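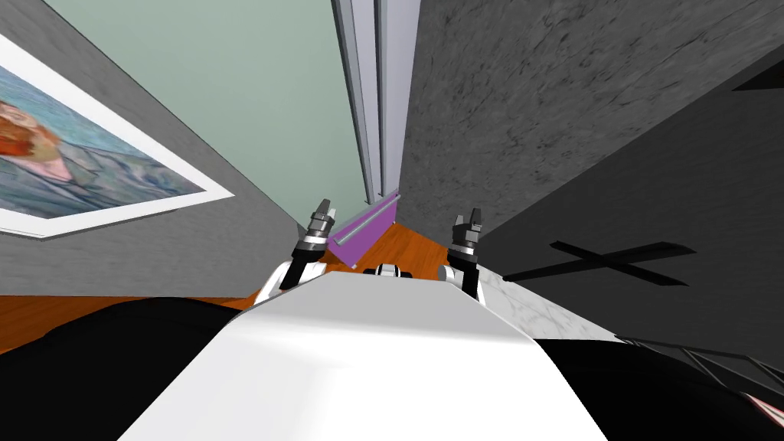 Hi, and welcome to the Tirero Archive! I'm Gudrun Stöcker, I live in Hudenville, and I've been writing down how made-up spaceships work since I was old enough to pause a videotape. If you came in through a search for deck plans or hull numbers, you've probably landed on the one page that has neither, so let me tell you who we are and how the place runs.

The archive covers science fiction ships, stations and shuttles from television, film, games and the odd paperback. It began as a folder on my old desktop called "ships misc" with 16 write-ups in it. Most of them were about cargo haulers, because I have always had a soft spot for the ugly ones that turn up for half an episode, get shot at and never come back. I put them online so a couple of friends could argue with me about engine placement. They did, at length, and one of them went off and wrote her own entries to prove me wrong.

That was Dalia Kazlauskienė, and she has been my co-editor ever since. Dalia looks after anything with a crew of more than a hundred, plus all of the stations. She is far more patient than I am with scale problems (you know the kind, where the shuttle bay is bigger than the ship it's meant to be in) and she'll happily spend an evening counting windows. I do the small craft, the freighters, the timelines and most of the email. We both do book entries, though we've agreed never to edit each other's favorites.

As I write this we have 3603 entries, and 3503 of those have been through what we call a second look. That means one of us wrote it and the other one went back to the source and checked it. The rest are marked "first pass" near the title. Please do read those, just don't quote them in a fight.

People ask a lot about what counts. Our rule is that what's on screen or on the page comes first. Next come licensed manuals and tie-in books, and if they disagree with the episode we say so in the notes. After that comes our own guesswork, which always goes in its own section at the bottom called Speculation. I love writing those sections! Half of the mail we get is about them. But they stay down there, and if you catch one of my theories creeping up into the main text, write and tell me off.

We rate every ship in 3 ways: how well it's documented, how consistent it is from one appearance to the next, and how much we like it. The last one is pure opinion. Dalia once gave a garbage scow top marks and I have not managed to talk her down.

The name, by the way, comes from a tabletop campaign we played years ago. Tirero was our home port, a trading station with terrible docking fees, and the Tangen was the ship we kept nearly losing. You'll find the Tangen in the Homemade section along with other readers' own designs. We keep those apart from the main index so that no poor student ends up citing our leaky freighter.

Every June we get together in Zostovcombe for a weekend of model building, bad movies and a long talk about whatever series has annoyed us most that year. It's small and pretty disorganized. We start at 10 a.m. — or when the coffee is ready — and anyone who reads the site is welcome. Bring a kit if you've got one half finished. There's usually spare glue.

If you'd like to write for us, please do. Pick a ship we don't have, or one of the first-pass entries, and send a draft through the contact form. Tell us which episode, chapter or level each fact comes from. You don't need to be a great writer and you don't need to have seen everything. One of our best pieces, on escape pods, came from a reader who had watched a single season and paid very close attention.

Corrections are welcome too, including the grumpy ones. I answer most messages within a week, longer if you've asked me about faster-than-light travel, where I tend to get carried away and have to go back and cut things.

There's no store and there's no membership. Dalia and I split the hosting bill, and the forum is free to join. New entries go up on the front page as they're finished, and right now I'm partway through a run of mining tugs, so expect a lot of those for a while.

— Gudrun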